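Pleltier Document Services
Paper Submission and Binding: Frequently Asked Questions

This page covers the preparation of paper originals for scanning at the Valletport intake counter. For digital-only submissions, see the Gebru upload guide.

What paper sizes are accepted?
Letter, legal and tabloid. Anything larger goes to the flatbed queue and is priced per sheet. Receipts and other small slips should be taped to a letter-size carrier sheet along the top edge only.

What is the maximum size of a batch?
900 sheets. A batch over that limit is split at intake, and each part receives its own batch number. If the split point matters to you, split the batch yourself and mark the parts on the cover sheet.

Do I need to remove staples?
Yes. Staples left in place are removed at the counter and billed as preparation time. Use a flat-blade remover. Jaw-type removers tear the corner, and a torn corner is the most frequent cause of a misfeed on the Pundlow feeders.

Can I use paper clips?
Paper clips are accepted for sets of a few sheets. They slide off thicker sets and catch on adjacent ones. Plastic-coated clips are preferred for anything that has been in storage, as bare steel leaves rust marks under humid conditions.

What size binder clip should I use?
The clip capacity should exceed the thickness of the set. A clip forced over a set that is too thick bends the outer sheets and loses tension. A clip that is far too large for the set leaves a crease at the jaw. Small clips are suitable for most contracts and invoices. Medium clips are suitable for reports. Sets that need a large clip should be divided.

Should the handles be left up or folded down?
Folded flat against the paper, on both sides. Raised handles prevent the sets from stacking squarely in the transfer box. Do not remove the handles from the clip. A clip without handles cannot be opened at the counter without marking the top sheet.

Are the clips returned?
Clips are returned with the originals, sorted by size. They are not matched to the set they arrived on. If you use colored clips as a filing code, record the code on the cover sheet before drop-off.

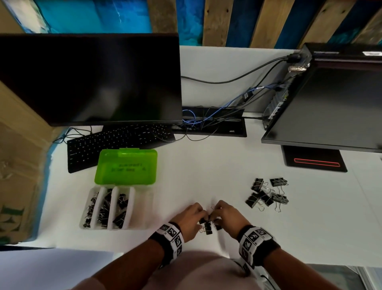

Small black binder clips
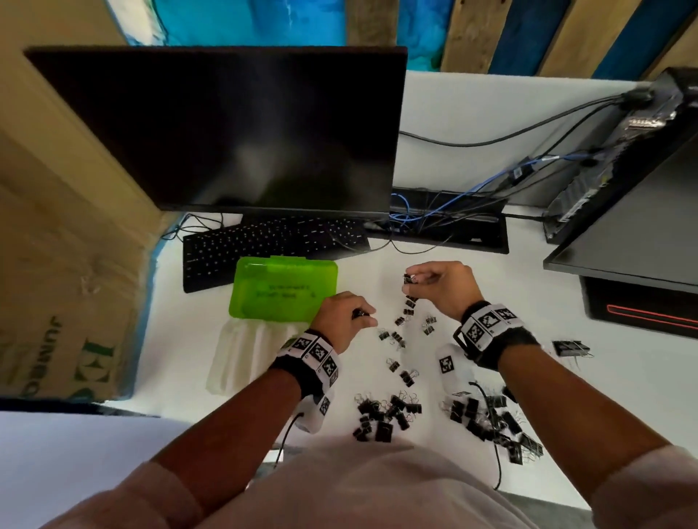
Ngaio Lowther writes that the instruction on handles should also cover the long edge. Her office clips legal-size sets on the left side, and with the handles folded down they still overlapped the first line of text on narrow-margin pages. Moving the clip to the top left corner fixed it, she adds, and the sets came back in order.

Where should the clip be placed?
Top left corner, at a right angle to the top edge. Side placement is accepted when the top margin carries a stamp or a file number. Use one clip per set. Two clips on one set are read at intake as two sets.

How are sets separated inside a batch?
Place a printed separator sheet in front of each set. Separator sheets can be printed from the Gebru portal. Colored paper alone is not recognized as a separator, and blank sheets are dropped from the output by default.

How long does scanning take?
4 working days from intake for a standard batch. Batches received after 3 p.m. are logged on the next working day. The counter is closed on Wednesday afternoons for feeder maintenance.

How long are originals held?
58 days from the date of the completion notice, then returned by courier at the address on the account. Extended storage is available up to 364 days and must be requested before the completion notice is issued.

What happens to pages that fail to scan?
They are rescanned on the flatbed and inserted at the correct position in the file. Pages that fail a second time are listed by batch and sheet number in the exception report.

Who do I contact about a missing page?
Write to Shayne Halliday at the intake counter. Include the batch number, the separator number and the last page present in the file.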